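Lumelness to change water billing from September

20/04/2010

Households in Lumelness will get a water bill every 3 months instead of twice a year under a plan approved by the town council. The change takes effect in September and covers every home and business connected to the town supply.

The council said the current system leaves many customers with large bills in the spring and fall that they find hard to pay at once. Smaller bills sent more often should be easier to budget for, and they should also help people spot leaks sooner. Under the present schedule, a leaking pipe or a running toilet can go unnoticed for almost half a year before it shows up in the meter reading.

Lumelness has 4,000 metered connections. Of those, 706 still have older meters that have to be read by hand, most of them in the streets near the old rail yard and along the Clorkton road. The rest were replaced over the past few years and can be read from a passing vehicle.

The older meters will be replaced before the new billing starts. Work will begin in the Clorkton road area next month and move toward the rail yard over the summer. Residents will get a card in the mail two weeks before a crew is due on their street. Water will be shut off at each address while the meter is changed, and the card will give the hours.

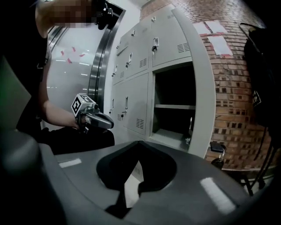 There is no charge to the customer for the new meter. Homeowners remain responsible for the pipe between the meter and the house, and the council is asking people to make sure their shutoff valve works before the crew arrives. Anyone whose valve is stuck or missing should call the water office ahead of time. Crews will not replace valves on private property.

The meters are being supplied and installed by Cadwaladr, which was one of two firms to bid on the job. The other bidder, Graretti, offered a lower price for the meters but could not finish the work before September. The cost will be met from the water fund, and the council said no increase in rates is planned this year as a result.

Rates themselves are not changing. Customers will pay the same amount per gallon as they do now, and the fixed service charge will be divided across four bills each year instead of two. A household that uses the same amount of water as last year should pay the same total.

People who pay by automatic bank withdrawal do not need to do anything. Their payments will move to the new schedule on their own, and a letter with the dates will be sent in August. Customers on the monthly budget plan will stay on it. Those who pay by check or in person will have 21 days from the date on the bill, as they do now, before a late fee is added.

Landlords who pay for water on behalf of tenants are being asked to check that the mailing address on their account is correct. The water office said a number of bills were returned last year from rental properties that had changed hands.

One last bill under the old system will go out in the summer and will cover use up to the end of August. Because it covers a shorter period than usual, it will be lower than normal for most customers. The first bill on the new schedule will follow in December.

Questions about the change can be taken to the water office counter at town hall during business hours. A sheet listing the streets where meters will be replaced, with the expected month for each, is available at the counter and at the public library.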